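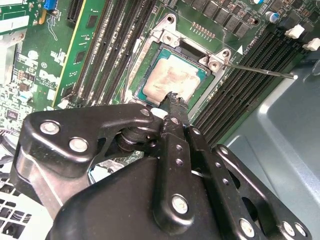
Category: Hardware > Cooling and thermals > Desktop

Ticket status: Open (reopened by customer)
Product: Nallell T2 tower cooler
Opened: June 19, 2020

Customer, first message

Machine shuts off under load. It does not crash and it does not blue screen, the power just goes. Takes between five and twenty minutes depending on what I'm running. It's fine on the desktop and fine in a browser.

I have already been told by the store (Polmont, the online one) that this is old thermal paste and that I should clean it and put on new. I'm opening this ticket because I don't believe that, and I'd like someone to look at the numbers before telling me the same thing. The PC is not new. The cooler is. It went in last September and gave no trouble until last month.

Case is a Gresik mid tower with the side panel on. Power supply is a Stanciu 500 watt. No overclock, stock settings, nothing changed in the BIOS except the boot order.

Support, reply 1

Thank you for contacting Nallell support. Sudden shutdowns under load are most often caused by overheating. Please remove the cooler, clean off the old paste from both surfaces, apply new paste and refit. If the issue continues, let us know and we will be happy to help further.

Customer

This is the answer I said I'd already had. Did anyone read the first message?

Before I take anything apart I'd like to know what temperature you think this chip shuts down at. The monitoring tool logs once every 2 seconds. The last line before the last three shutdowns was 71, 68 and 73 C. I'm not an expert but I have trouble believing a desktop chip pulls the plug at 68.

Support, reply 2

Software readings may not reflect peak temperature, as temperature can rise quickly between samples. If the cooler is not making good contact the rise can be very fast. We do recommend repasting as a first step as it rules out the most common cause.

Customer

I'll give you that a reading every two seconds could miss a spike. But it would have to sit in the low 70s for fifteen minutes and then jump thirty degrees between two lines of a log, with nothing changing in the load. Three times. I'd want to see that happen on somebody's bench before I signed off on it.

Anyway, I did it. Cooler off, everything wiped with isopropyl, new paste from the tube that came in your box, cooler back on with the screws tightened in a cross pattern like the sheet says. The sheet also says "until firm," which could mean anything.

Result: idle down by 1 degree, load down by 3. It shut off after eleven minutes with 69 on the last line.

So the paste could have been fresher, and it wasn't the cause.

Support, reply 3

Thank you for trying this. A 3 degree improvement suggests the old paste was contributing to the issue. Could you confirm the cooler fan speed under load, and that the fan is connected to the CPU fan header?

Customer

A 3 degree improvement suggests the new paste is 3 degrees better. It still turns off.

Fan is on the CPU fan header. It reads 748 rpm at idle and goes up to 1,400 or so under load. I can hear it go up, so I have no reason to think the reading is made up.

More things I've tried since, so we don't go through them one at a time:

Side panel off, desk fan pointed in. Load temperature dropped to 62. Shut off after nine minutes, so sooner than when it was hotter.

One memory stick out, then swapped. No difference.

Different wall outlet, no power strip. No difference.

CPU load only, graphics card doing nothing. Ran for 2 hours and never went above 70. I stopped it myself.

Graphics load only, CPU nearly idle. Shut off in six minutes. CPU was at 44.

That last one is the reason I'm not buying any more paste.

Support, reply 4

Thank you for the detailed testing. Based on the graphics-only result we agree the CPU cooler is unlikely to be the cause. The next things to check would be the power supply and the graphics card power cable. Are you using one cable with two connectors, or two separate cables?

Please note we are only able to provide warranty service for the Nallell cooler.

Customer

One cable with two plugs on it. It came that way with the Stanciu and the manual doesn't say not to. I've ordered a second cable from the same maker and I'm borrowing a bigger supply to try as well. I'll do those separately, cable first, otherwise I won't know which one did it.

I notice the ticket was marked "Resolved: thermal paste replaced" overnight. I've reopened it. It isn't resolved, and if somebody finds this by searching for the same problem I don't want them thinking paste fixed it.

Internal status changed: Resolved to Open
Tag removed: repaste
Tag added: power, awaiting customer

Customer

Second cable arrived. Graphics load, forty minutes, no shutdown. I'm not calling that fixed yet, because it ran for forty minutes once back in May too, on the old cable. I'll leave it going overnight with both loads and post the log.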